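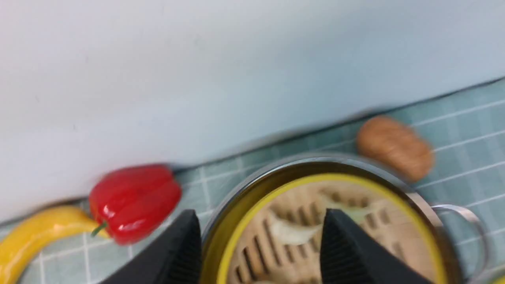

장비 구매 계획 보고서 (2023년 9월)
작성: Femi Tamuno

1. 목적
다음 학기 주방 작업 실습에 쓸 로봇 팔과 그리퍼의 구매 계획을 정리한다. 과제는 찜기 안의 만두를 집어 옮기는 동작이다.

2. 후보 비교
Kendix와 Zabala 두 업체에서 견적을 받았다. Kendix는 손목 카메라를 포함해 2,369달러, Zabala는 카메라가 별도이고 납기가 더 길다. 두 제품 모두 가반 하중은 과제에 충분하다.

3. 예산
팔 본체와 카메라는 Kendix 견적대로 잡았다. 교체용 손가락, 케이블, 고정판에 약 800달러를 따로 배정한다. 냄비, 찜기, 채소와 과일 같은 소품은 실습실에 있는 것을 쓰고 새로 사지 않는다.

4. 검토 사항
만두처럼 작은 물체는 손가락 끝의 폭과 안쪽 면의 홈이 중요하다. 냄비 테두리에 손가락이 걸릴 수 있으므로 끝이 좁은 형태를 우선한다. 손가락은 소모품으로 보고 예비품 2벌을 주문한다. 제어 프로그램은 Flarkano를 계속 사용한다.

5. 일정
발주 승인 후 납품까지 7주를 예상한다. 설치 장소의 전원 용량은 아직 확인하지 못했다.

관련 글
Cekham 실습실 장비 목록
그리퍼 손가락 교체 절차
지난 학기 예산 집행 내역

문의: Cekham 학생 프로젝트 게시판 | 맨 위로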